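雾港来信:连载小说试读读者与章节校对招募

大家好,我是《雾港来信》的作者。这部长篇奇幻在Prirgate连载站写到现在,第一卷终于收尾了,第二卷的草稿也攒下了一大截。我想趁开始更新之前,找一批愿意先读、愿意开口说话的朋友。

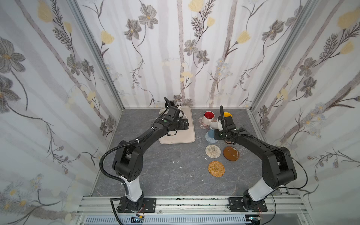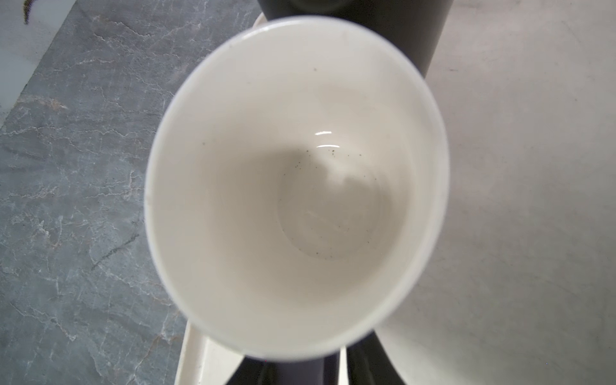
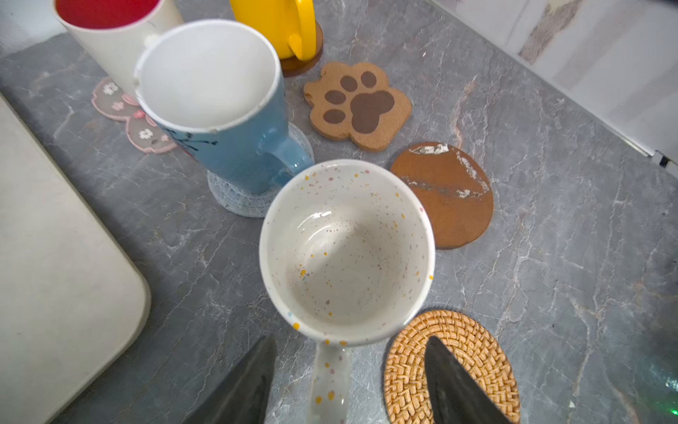
先讲讲故事。Sandmont是一座建在盐崖上的港城,每年有一段日子大雾不散,船进不来,信也送不出去。女主角是邮局里最末等的分拣员,她在雾季收到一封寄给自己的信,落款是她还没到过的地方,邮戳是明年的。第一卷写她怎么离开邮局,怎么混上灯塔守卫的船,又怎么发现守卫里有人一直在替她拆信。第二卷从船靠上北岸写起,旧的同伴散了一半,新的人还不太信她,那个总不爱说话的护卫也要开口了(等这一段的读者,我知道你们等得很苦!)。

第二卷目前有29章完整草稿,我自己改过一遍,错字肯定还有,节奏也有几处拿不准。第一卷连载时评论区攒了602条留言,我每一条都读了,有几条直接改变了后面的走向。比如船上分粮那一章,原来只有半页,有读者问厨子到底站哪一边,我想了好几个晚上,最后给厨子写了一整条支线。这种事太让人高兴了,所以这次想把讨论提前,在故事还能动的时候就让大家进来。

这次招两种人。

一、试读读者,招8位

每周收到一批章节,读完写一份反馈。反馈不用写得像书评,哪里读得快、哪里想跳过去、哪句对白听着不像这个人会说的话,照实写就行。我特别想听到的是:北岸那几章的人物关系看不看得懂;护卫和女主角之间的感情线是太急还是太慢;雾的规则有没有前后打架的地方。如果你读到一半生气了,请一定告诉我是在哪一页生气的。

没读过第一卷也可以报名。我想留几个位置给完全陌生的读者,看看第二卷开头能不能把人带进来。报名时说明一下读没读过就好。

二、章节校对,招2位

负责看错别字、标点、称谓和时间线。书里地名人名不少,守卫的军衔前后还改过一次,我自己看得眼睛都花了。希望你对中文标点比较敏感,能用修订模式直接在文档里改,遇到拿不准的写批注问我。有校对经验当然好,没有也没关系,入选前会请你试改一小段。

时间安排

报名从2022-02-01开始,2月底截止。入选的朋友会收到邮件,没入选的我也会回信。章节每周发一次,反馈在下一批发出之前交给我。中间有考试、加班、搬家,提前打声招呼就可以歇一周,不需要写理由。

能得到什么

试读读者没有报酬,这一点先讲清楚。每位完成全程的试读读者,会收到第二卷的完整电子版和一篇不公开的番外,写的是护卫十几岁时在盐崖上的第一个冬天。名字会写进卷末致谢,用真名、网名或者不署名都随你。

章节校对有稿酬,按章结算,具体数目在试改之后邮件里谈,觉得不合适可以直接拒绝,试改的那一段也照样付钱。电子版和番外同样会寄给校对。

讨论放在Moges读书社区的一个私密小组里,只有参与的人看得到。不想进小组的,单独发邮件给我也完全可以,两种方式我都会认真回。

几点请求

草稿请不要外传,截图也不要发到公开的地方。小组里欢迎争论,我自己就常常被读者说服,但请对着文字争,别对着人争。书里有战斗场面和亲人离世的情节,有一章写到溺水,介意的朋友请在报名时注明,我会把相关章节提前标出来,你可以跳过。报名者须年满十八岁。

怎么报名

在Prirgate站内给我发私信,标题写“试读”或“校对”,两样都想做就两样都写。正文里请告诉我:

怎么称呼你,常用的邮箱是什么;
最近读完的一本小说,喜欢或者不喜欢它的哪个地方(几句话就够);
读没读过《雾港来信》第一卷,读到哪里;
每周大概能留出多少时间;
有没有想避开的内容。

报校对的朋友请另外附一句:书里那匹叫Milton的老马,在第一卷里究竟是栗色还是灰色?没读过第一卷的可以去翻第三章和第十一章。我自己写出了两种答案,正等着有人来替我定下来。

第一卷全文在站内免费开放,目录页置顶。对招募有疑问的,直接在这篇下面留言,我每天晚上会上来看。

期待收到你们的信!

《雾港来信》作者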